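Some notes on the Nerville moderation story, as one of the people who used to work a moderation queue (different company, same kind of work). Thread.

For anyone catching up: Nerville is the neighborhood app a lot of towns moved to after their old message boards closed. On Tuesday an internal post by one of its product leads got out. It said user reports were "mostly noise" and that the review team should stop treating them as work.

The company's reply came the same evening. It said the post did not reflect policy and that every report is read by a person. It did not say how long that takes.

I run a small group on there for Cisville, mostly lost pets and road closures. In August I reported a fake rental listing that was taking deposits from people. It stayed up for 60 days. I reported it 3 times.

Two members of the group sent money before it came down. One got it back through the bank. The other is still waiting.
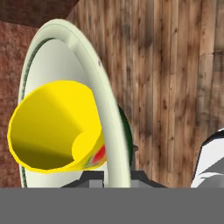
Yellow cup on its side, pale plate behind it.

So when a manager writes that reports are noise, I read it next to that listing. The reports on it were short and clear. They had the address of the real house and a link to the real owner's page.

The leaked post does have a point in it. Plenty of reports are neighbors mad at each other. When I did this job we saw the same names reporting each other every week. You learn to sort those fast. You still have to open them.

Dollness had a similar leak a while back, and what they did next was decent - they put the average wait time on the report screen. It was a bad number at first, but at least you knew whether to go warn people yourself.

Tikkanen went the other way and took the report button off comments. You can still report a post there, but it's 2 menus down.

What I'd ask Nerville for is small. Show the wait time. Put anything involving money in its own line. Tell the person who reported it what was decided.

I sent that to their support address this morning and got the automatic reply. Will add to this thread if a person writes back.

Cisville folks: the pinned post in the group now has a list of what to check before you pay a deposit. Please read it before you message a landlord.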